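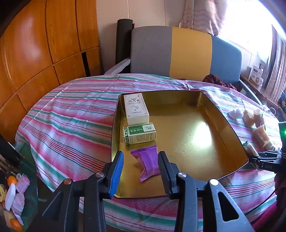 1/ The tray on the dining table is the most useful thing in my home and the one I get asked about most, so I'm putting it all in one thread.

2/ It's a big gold-colored metal tray with raised sides. It lives on the round table, on top of the striped cloth. Anything small that gets dropped on that table goes in it.

3/ Cartons and boxes go along one side. They're the tallest things in there and they don't roll. The tall white carton goes in the corner, the green and cream medicine box in front of it.

4/ I keep medicine in the box it came in. The dose and the date are printed on the box, and once the box is gone you're guessing.

5/ Snacks can stay in the tray for the day. In the evening they go back to the kitchen cupboard. Medicine goes to the high shelf in the hall. I do this at 9 pm and it takes 2 minutes.

6/ If you have small kids, skip the mixed tray. Use one for food, and put medicine straight on the high shelf every time.

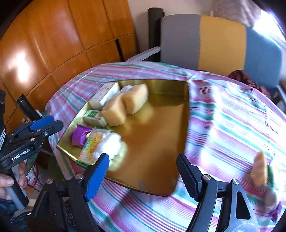 Themis Spanos
Home organizer, Grumaven

7/ A full tray looks like this at my place. Snacks in wrappers, pale yellow blocks at the back, something white and fluffy near the front, boxes at the back too. It's a normal day's worth of stuff.

8/ I don't sort it during the day. I tried that in June and spent the whole month moving things from one pile to another.

9/ Someone from the Andcombe group asked why I don't use a basket. I had one. Crumbs got into the weave and I had to take it outside and bang it on the step. A smooth metal bottom wipes clean with a damp cloth.

10/ Size matters more than looks. Measure the table first and leave room for plates. My last tray was 80 cm long and we ate with our elbows in our laps.

11/ To empty it, take everything out onto the cloth. Put like with like. Then carry each group to its room in one trip. 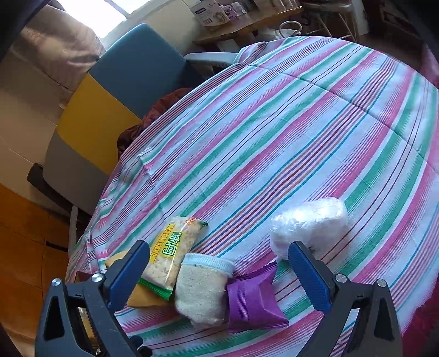 Snacks and a rolled sock on the striped cloth.

12/ Yes, there's a sock. Clothes go to the bedroom first, before anything else, or they end up under the snack packages and I go looking for the other one.

13/ Rice crackers next. The WEIDAN ones are in a thin clear package and they break if you pile things on them, so they go on top in the cupboard. Flat pouches go underneath.

14/ Empty wrappers go in the trash before you start sorting. Check them first. I have thrown out a full one.

15/ The cloth gets shaken out when the tray is off. Mine came from Vilela and it creases no matter how I fold it. I've stopped ironing it.

16/ The newsletter with the shelf labels went out to 3000 of you this morning. If it didn't arrive, check spam and then message me. The next thread is the hall shelf.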